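Why do we bother with bed sheets?

My niece Tia asked me this one when we were making the beds, and I thought it was a cracking question. You've got a mattress. You've got a duvet. Why stick a big thin piece of cloth in between?

Well, you leave bits of yourself behind every single night! Tiny flakes of skin come off you while you sleep, and you sweat a bit too, even in winter. I know - lovely. A mattress is much too big to go in the washing machine, but a sheet fits easily. So the sheet catches all the muck, and then you wash the sheet.

What is a sheet made of?

Lots of them are cotton, and cotton grows on a plant. The fluffy part is spun into long threads, then the threads are woven over and under each other, a bit like those paper mats you make at school. Some sheets have 200 threads in every square inch. Get a ruler and see how small a square inch is, then try to imagine squeezing all those in!

How do the flowers get on?

Mostly they're printed. Picture a great big roller with a pattern on it, going round and round while the cloth runs underneath. Often each colour has a roller of its own, so a fancy pattern might need 8 of them, and they all have to line up or the petals go wonky. Nowadays some printers squirt the ink on instead, like the one you might have at home.

I'm very fond of roses on a bed, the bigger the better. My gran Shirley had them on everything, curtains included. Peach and coral ones on a white background, with lavender and dusty pink mixed in, make me want to climb in with a book.
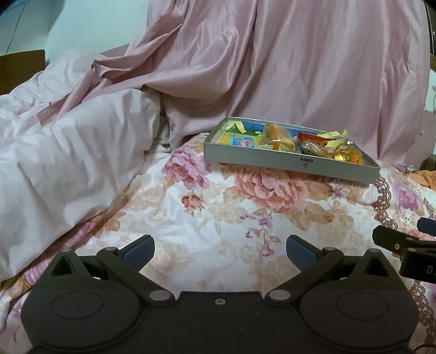 Try it yourself

Cut a simple leaf shape out of a sponge (ask a grown-up to help with the scissors). Dab it in fabric paint and press it on an old pillowcase, then do it again and again until you've got a pattern. Put some card inside first or it'll soak through to the back - I forgot, and now I've got leaves on both sides.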